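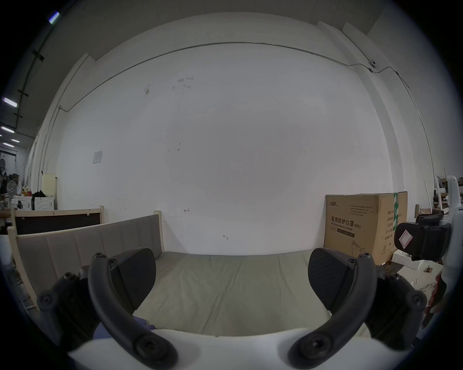 Multitdale, by Botond Juhász, published by Furtado

Print | E-mail

I came to Multitdale without knowing anything about it, only that a friend had put it in my hands and said the drawings were good. The drawings are very good. The story needed more time to win me.

It is a graphic novel set in the winter of 1481, in a mountain village where the salt mine has closed and the priest has stopped speaking. Two sisters, Orsi and Dorka, start to hear knocking under the church floor. The older one wants to dig. The younger one has already been down there, and we learn this only in the third chapter.

Juhász writes and draws everything by himself, and he is better with the pencil. His snow is left as bare paper, and the mine pages are so dark that I had to move my lamp closer. 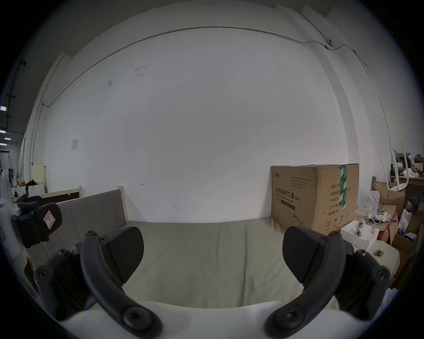 The middle part is slow. There is a long trial with too many speeches, and I confused the miller with his brother more than once – they have the same beard. I also did not like the lettering, which is small and leans to the left.

But the last 50 pages are excellent. Dorka goes down alone, there is almost no text, and the knocking is drawn as thin white lines that come nearer with each panel. I read this part twice in the same evening.

The book has 374 pages and a soft cover that bends easily. A second volume, Gistcombe, is announced for September. I will buy it, mostly to find out what the priest saw.

E-mail this review | Print this page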